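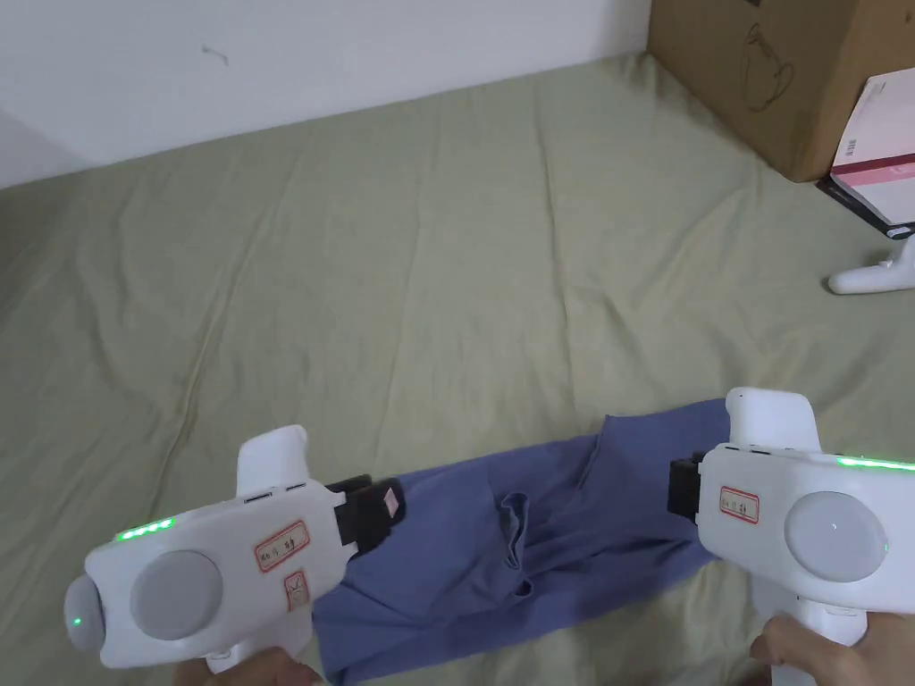

Home Guides Schedule Account Help

Section 2: Setting up Plondellow for premiere night

Tue 25 August
By the Plondellow guide desk

Premiere night is the best night of the season, and getting ready for it is half the fun! This section takes you from a signed-in account to a finished watch room, with your reminders set and your friends invited. Set aside 45 minutes the first time you do it. After that you'll fly through it.

You should already have Plondellow on your TV or computer and know your password. If you don't, go back to Section 1 and come back when the home screen loads.

Adding a premiere to your calendar

1. Open Plondellow and choose Schedule from the top row.
2. Pick Festivals, then Llanos. The October program is already loaded, all 346 titles of it, so give the list a moment to fill in.
3. Type the name of the show in the search box. We'll use Wulau, the new ten-part drama, because so many of you have asked about it (we can't wait either).
4. Select the entry marked First Showing. Repeat showings sit underneath it and look very similar.
5. Press Remind Me. A small bell appears next to the title.
6. Choose how early you want the reminder. The default is one hour.

Note: Llanos lists every showing in festival time. Plondellow changes this to your own time zone once you turn on Local Times under Account. The printed program doesn't, so check which one you're reading before you tell your friends when to show up.

Note: The first two episodes of Wulau play back to back, with a live Q&A straight after. They're one entry on the schedule, so one reminder covers the whole evening.

Opening a watch room

A watch room keeps everybody's picture in step, so you all gasp at the same moment. It's a wonderful way to see a first episode with people who live far away.

1. From the show page, choose Start a Room.
2. Give the room a name. Keep it short — long names get chopped on phones.
3. Choose Friends Only or Open. An Open room can hold up to 634 viewers, and on a big night it really does feel like a packed theater.
4. Select Invite and pick people from your list, or copy the room link into a message.
5. Set the chat. Side Chat runs next to the picture, and Quiet Chat holds all messages until the credits roll.
6. Press Save. The room shows as Waiting until the host opens it.

Caution: Anyone with the link to an Open room can join and can read the chat. If you posted the link somewhere public by mistake, choose Reset Link before the night itself. The old link stops working right away, and you'll need to send the new one to your guests. 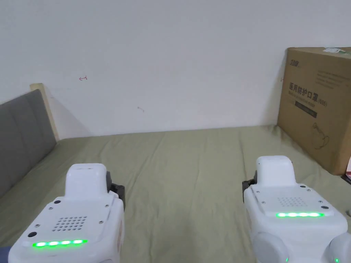 Two white hand-held grippers over a sage-green sheet.

Checking picture and sound

Do this the day before if you possibly can.

1. Open your room and press Test Clip. The clip is a short trailer from the Sallano channel, with loud music, quiet talking and one very dark night shot.
2. Listen to the talking first. If it's hard to follow, go to Sound and turn on Clear Voices.
3. Watch the dark shot with the room lights the way you'll have them on the night. Raise Brightness one step at a time until you can make out both actors' faces.
4. Turn on captions if anyone in your group wants them. Each guest sets their own, so yours won't show up on their screens.
5. Press Keep These Settings.

Note: If the test clip stops and starts, choose Steady Picture under Video. You lose a little sharpness, and the chat may run a second or two behind.

Joining the Q&A

The Q&A opens by itself when the second episode ends. Stay in the room and don't press Next, or you'll be sent back to the schedule.

1. Choose Ask at the bottom of the screen.
2. Write your question and press Send. You can edit it until the festival host picks it up.
3. Vote for other fans' questions with the star. Great ones climb fast!

Caution: Questions appear with your display name. Change it under Account before the showing starts, as names are locked while a premiere is live.

If you miss the Q&A, look for it under Extras on the show page. Festival recordings from Llanos are normally posted the next morning, and your bell reminder will light up again when this one is ready.

Next: Section 3, Following a full season

We use cookies to remember your settings. Accept Manage choices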